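Pre-run checklist for the card-handling hand, with comments
Bench 9, Trellenton Shared Workshop
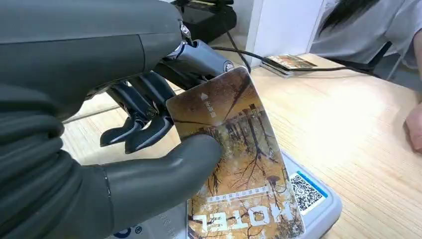
Trellenton, June

Written up by Shadi Sfeir, for everyone who shares the bench

Hello all. Several of you have asked for the checklist I keep taped inside the cupboard door, and since my handwriting has been compared to a spider falling down stairs, I've typed it up properly and put my comments in as I went. The result column is for the check I did before the afternoon session, so you can see what a fairly ordinary day looks like (mostly passes, a couple of grumbles). Please copy it, scribble on it, and tell me where you disagree. I really do like hearing about it!

For those new to the bench, the job is simple to say and fiddly to do. The hand takes a hotel key card between the thumb and fingers, holds it on a slant over the grey reader, and brings it in to the reader at a speed that wouldn't alarm anybody's grandmother. The bit of software that runs the moves is called Viretti, and the little control board we built for it over the winter is called Farah.

SECTION A. THE BENCH AND THE SPACE AROUND IT

A1. Tabletop clear of tools, cups, loose screws and swarf.
Result: Pass.
Comment: I ran my palm over the whole surface and found one washer. Washers love that table. The grain hides them beautifully, so use your hand as well as your eyes.

A2. Reader sitting flat and not rocking.
Result: Pass, after a fix.
Comment: It had a slight wobble at one corner, cured with a fresh dab of putty. Please leave the QR sticker on the side alone. Somebody's fingernail had started on one corner of it, and I'd be sorry to lose it.

A3. Spare cards stacked well back from the work area.
Result: Pass.
Comment: A small stack lying flat toward the back of the table is what we want. If the stack creeps forward the fingers can brush it on the way round, and then you are picking cards up off the floor for the rest of the arvo.

A4. Cables clear of the hand's path through its full travel.
Result: Pass, keep watching.
Comment: The black cable across the tabletop runs close to the spare cards. It was clear of the hand when I walked the travel through slowly with the power off, but I would like to see it clipped down. I have put cable clips on the shopping list, underneath the biscuits.

A5. Chair positions checked.
Result: Pass.
Comment: If you're sitting at the side, pull the chair back far enough that you can stand without grabbing the table. It is a very natural thing to rest a hand on the edge while you watch, and I do it myself. The edge is fine. Past the edge is the hand's territory while it's powered.

SECTION B. PEOPLE

B1. Long hair tied back or tucked in before anyone leans in.
Result: Reminder given.
Comment: Sitting back from the table with your hair down is all right by me. Leaning over the hand with it down is where I get nervous, as there are linkages in those fingers that would happily take hold of a strand. There's a jar of hair ties on the shelf and you needn't bring them back.

B2. Rings, bracelets, lanyards and dangling sleeves off or out of the way.
Result: Pass.

B3. One person on the stop button, and they know they are the one.
Result: Pass.
Comment: Say it out loud, please, even if there are only two of you and it feels silly. "I've got the stop." We had a morning in the early days when each of us was sure the other had it. No harm came of it, but I went home and thought about it all through dinner.

B4. Visitors told where to stand.
Result: Not needed this session.

SECTION C. THE HAND ITSELF (POWER OFF)

C1. Shell seated, no cracks, no movement when pressed.
Result: Pass.
Comment: Press gently with two fingers all over the big rounded part. You're feeling for a click or a bit of give.

C2. Exposed screws near the wrist joint snug.
Result: One nipped up.
Comment: Use the short driver and stop when it stops. I put a tiny line of paint pen across each screw head after tightening, and if the line doesn't meet up next time, you know it has been walking. If you're unsure, come and find me and we'll look at it together over a cuppa.

C3. Finger joints move freely by hand, no grit, no squeak.
Result: Pass, slight stiffness in one finger.
Comment: It loosened after I worked it back and forth for a minute. I've noted the cycle counter at 1006 so we can see whether the stiffness returns. No oil, please, however tempting. The last lot of oil ended up on the cards.

C4. Fingertip pads and thumb clean and firmly attached.
Result: Pass.
Comment: Wipe with a barely damp cloth and let them dry before you load a card. A dusty pad will let the card slide, and people then turn the grip force up to make up for it, and that's how we bent four of them in one evening.

C5. Actuator housing secure, round cap not loose.
Result: Pass.

SECTION D. POWER ON, NO CARD

D1. Stop button tested before anything else.
Result: Pass.
Comment: Test it every single time. If it doesn't cut the motion straight away, switch off at the wall and leave a note on the bench. Don't have a second go to see if it was just being moody.

D2. Fingers open and close fully at slow speed.
Result: Pass.

D3. Grip limit in Viretti reads 490.
Result: Pass.
Comment: That's our own scale, so don't go looking for it in a textbook. If you have changed the number for an experiment, good on you, but put it back and write your name in the book.

D4. Speed limit at 35 per cent or lower.
Result: Pass.
Comment: I know it looks slow. I know some of you would like to see what it can do! There will be an open evening for that, with the screen up and everyone behind it.

SECTION E. WITH A CARD

E1. Card inspected for splits, bends and sharp corners.
Result: Pass.
Comment: We're using the ones with the autumn trees on them. They are glossy, so tilt them under the lamp and any crease shows up in the shine.

E2. Card facing the way the run sheet says.
Result: Pass.
Comment: There's a small white arrow near one corner of the card, and that is your guide. The big HOTEL lettering may well look upside down from where you're sitting, so go by the arrow and the run sheet and let the lettering do as it pleases.

E3. Card held between thumb and fingers with no buckling.
Result: Pass.
Comment: Crouch down so your eye is level with the card and look along it from a safe distance. A gentle tilt is right. A curve in the plastic means too much thumb.

E4. Card handed over using the loading clip, fingers kept out of the pinch.
Result: Pass, with a grumble.
Comment: The clip works, but it's awkward for left-handers, and I'm one. The Tredis group across town cut theirs with a longer tail and have promised us the drawing. Until it comes, take your time.

E5. First approach to the reader run at slow speed with a thumb over the stop.
Result: Pass.

SECTION F. SHUTTING DOWN

F1. Card released before power is cut.
F2. Hand parked with the fingers relaxed.
F3. Farah board switched off, then the wall switch.
F4. Spare cards squared up and the book signed.
Result for all four: Pass.
Comment: F1 gets missed more than the others. If you find a card still in the grip with everything off, please don't yank it. Power up again, go through D1, and open the fingers properly.

STILL TO DO
Clips for the table cable (me).
Recheck the stiff finger at the next session and compare against the counter reading in C3.
Longer loading clip, once the drawing turns up.
New lamp bulb, warm white if they have it.

If anything here is muddled, leave a note in the book or catch me at the bench. I'm usually in by 4 pm with the kettle on.

Shadi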